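3.2 Layout of the case and the order of work

The Hiluvow study looked at how used office desktops are taken apart for parts, and at which steps cost the most time. The machines came to the Illwood workshop from Gotside in October and were stored with their covers on. Work began at the power supply side of the case. The label on the supply was read first and its printed marks entered on the worksheet, and then the cables leading away from it were sorted by color. Thin single wires were left in place until the larger parts had been dealt with.
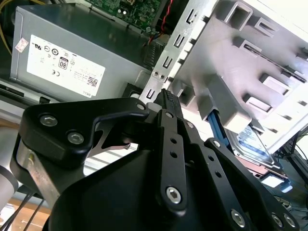

Screws were kept in a shallow tray with 15 compartments, one for each group of fasteners. In an early trial all the screws had gone into a single dish, and sorting them again took longer than removing them – a problem Zanetti had already noted in his report on the Parisi machines. Each compartment was numbered to match a line on the worksheet, so a person taking over halfway through could see what had been removed and from where.

Small parts that had to be kept apart from the screws were given holders of their own. Narrow slots suit thin pieces that stand on edge, while open brackets take thicker ones. The holders were set on a flat gray board fixed upright to a ribbed metal wall, which left the bench clear for the case itself.
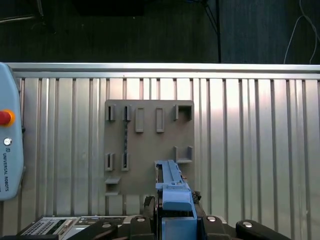 Samuele Guerra objected to upright storage when he read a draft of this section, arguing that a part which is not pushed fully home will sooner or later end up on the floor, and that a plain tray is safer for anything with contacts on it. We take the point for memory modules and small cards. For brackets and clips we kept the board, as reaching for them was easier at shoulder height.

3.3 Cables and connectors

Cables gave more trouble than any other group of parts. In seven of the machines the main bundle passed over the motherboard and had to be moved aside before the drive connectors could be reached. Data cables were unplugged by the connector body and never by the cable. Ties were left on the bundle wherever the bundle could be lifted out whole – cutting them early lets the wires spread into the drive cage and hides the connectors again.

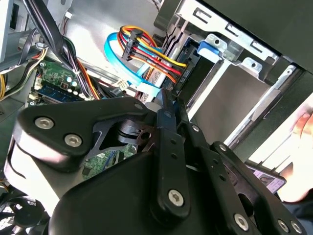

Figure 5. Wiring inside the open case, with the blue SATA cable looped over the wiring and back down toward the drives.

Two machines were left out of the timing results, as their drives had been removed before delivery.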